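4.2 Workspace rules for two-arm cup handling

The Brerno procedure was revised in April to cover tasks in which both arms work over a shared table. A trial may begin only when every item named in the task sheet lies within reach of at least one arm. Loose cloths may stay on the table if folded. The cup rack keeps its position for the whole trial — it serves as the common reference for all views. 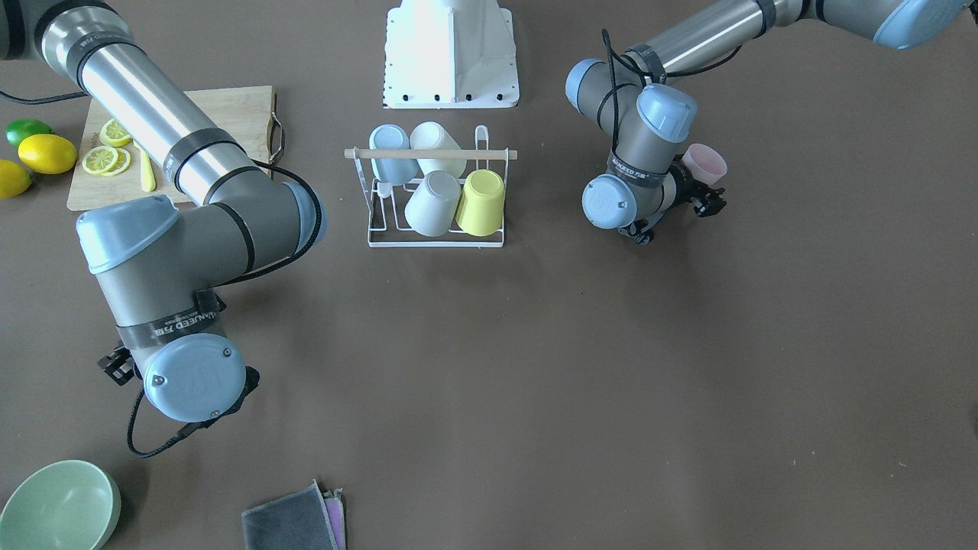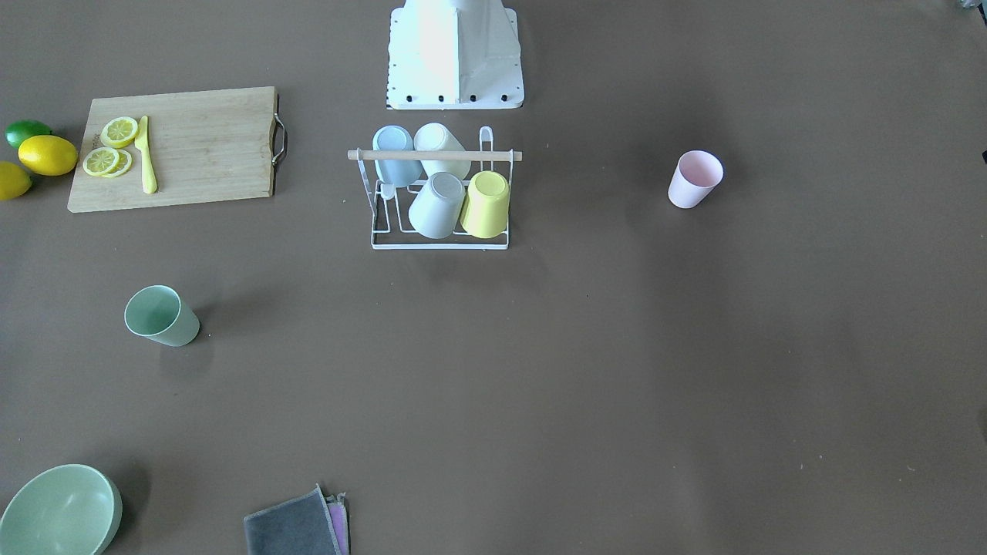
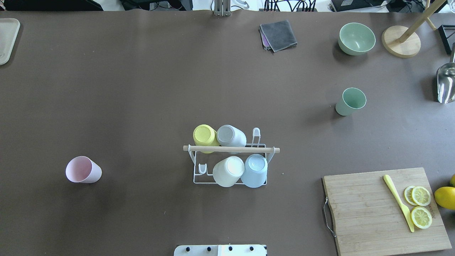
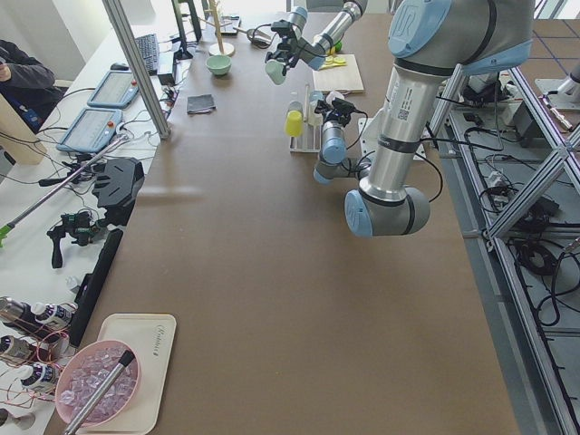
Figure 2. Cup rack task, fixed and head-level views.

Speed limits follow the Grelero guideline, with one change. When both grippers are within 111 mm of the rack, only one arm may move at a time. Ng and Liao applied the stricter form of this rule, in which the second arm must first return to its rest position. We found that form hard to apply in short trials and did not adopt it.

Of 512 trials logged under the revised procedure, 468 met every rule. The remainder were kept in the log but left out of the results in Section 5. Operators recorded each breach by rule number before the next trial was started.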